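FOR IMMEDIATE RELEASE

Galtitz to Sell Hutis Interlocking Floor Mat to Homes and Small Workshops

DRUSON - Galtitz will begin selling its Hutis interlocking foam mat directly to households, hobby rooms and small workshops in July. Until now the mat has been sold only in bulk, mostly to schools and day care centers. The smaller Home Set will be available from the company's website and at its counter in Druson.

Hutis is a light blue foam tile with puzzle-style edges. The tiles press together by hand and come apart the same way, so the mat can be laid over part of a floor, moved to another part, or stacked and put away. No glue or tape is needed. The upper side has a fine dimpled grid all the way across, and small parts stand out well against the plain color.
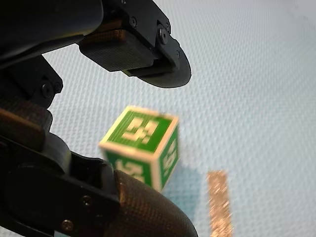
What Is in the Home Set

The Home Set costs $275 and includes enough tiles to cover the floor of a small bedroom, along with straight border strips for customers who want a finished edge. The strips are optional. A mat used without them keeps its row of tabs on every side, and more tiles can be added at any time.

Galtitz has sold roughly 900 of the larger school sets. Customers who bought one can order Home Set tiles to extend it. The cut of the tabs has not changed, and older tiles will join to new ones. The blue may look slightly different between an old tile and a new one if the old tile has spent a long time in direct sun.

The company decided on a smaller set after a trial that ran for six weeks in homes and shared workrooms in and near Druson. People taking part were given a set and asked to use it for whatever they normally did on the floor. Building with blocks was the most common use, followed by sorting hardware, stretching and wrapping packages. Cubes and other small pieces set down on the mat are easy to find again when it is time to clear up.

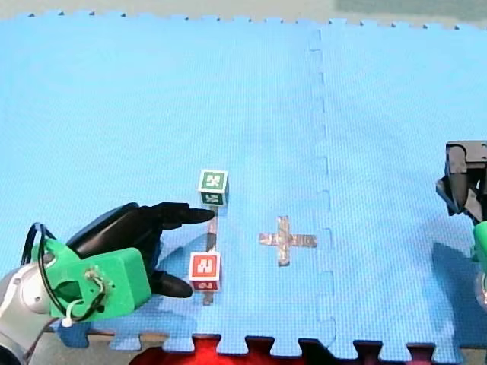
One household in the trial told the company that the mat had been put down for the children and was now used mainly by the adults in the evening, for sorting screws and picture hooks. The same household asked for a darker color. Galtitz has no plans for one this year.

Other requests did lead to changes. The carton now has a carry handle, and the instruction sheet has been cut down to a single page with larger print. The sheet also explains how to offset the seams, a question that came up often. Tiles laid in straight rows are quicker to put down. Tiles laid with staggered seams hold together better in a room where people walk across the mat all day.

Storage was a concern in shared rooms. Many of these rooms already have shelving and cabinets along the wall, and the floor has to be free again at the end of the day. A stack of Hutis tiles can stand on its side between a cabinet and the wall, or lie flat on a deep shelf.
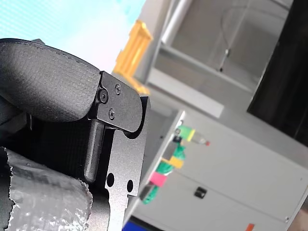
Tiles should not be stored under heavy boxes. Foam that has been pressed for months can keep the mark, and the tabs are the first part to lose their shape. A tile with worn tabs can be moved to the outside of the mat or replaced singly.

Care and Cleaning

Hutis can be wiped with warm water and a little dish soap. A soft brush helps with dirt in the dimples. Tiles should be left to air dry on both sides before they are stacked. Bleach and solvent cleaners should be kept away from the foam.
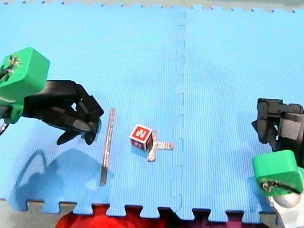 Galtitz recommends the mat for light work and play, and customers should think about what they plan to set on it. Heavy tools with sharp corners can cut the foam. Lighter things are fine, and they can be mixed: a small red letter block can share the mat with a long metal bar and a cross-shaped metal piece. Metal parts should be set down gently and should not be dragged over the seams.

Availability

The Home Set will go on sale in July. Orders within the region will be delivered by Srivastava, which already handles the school sets. Single tiles and border strips can be ordered separately. All sets carry a two-year warranty against splitting along the tabs under normal indoor use.

About Galtitz

Galtitz makes foam flooring and padding for indoor use. The company is based in Druson.

Press contact: Galtitz, Press Office, Druson. Sample tiles are available to reviewers on request.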